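Search this site
Search
Enter keywords

Randton's new numbers need a closer read

The Custia project at Randton says a robot can learn household chores from people working with hand-held grippers, no robot in the room. The group recorded 3,101 short demonstrations and trained a policy called Obi on them. Its headline result is that Obi beat a version trained on 500 demonstrations collected the usual way, by remote control.

Maybe so. But the comparison gives one side six times the data, and the write-up spends a single line on that.
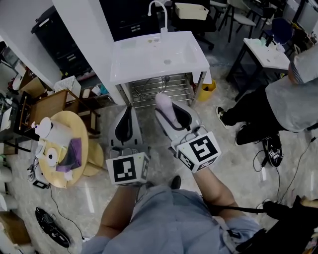
Then there is the filtering. Tracking failed on 405 of the recordings, and those were dropped before training. Fair enough, except we don't learn which chores they came from. If most were sink jobs, where hands and grippers get in each other's way, the hard cases are gone from the set.

Testing covered 9 tasks, all in one room. Clallance, which paid for part of the work, is already calling the method "ready for homes." I'd want to see a second kitchen first, and the same comparison run with equal counts on both sides. The group says it plans to release the recordings in December.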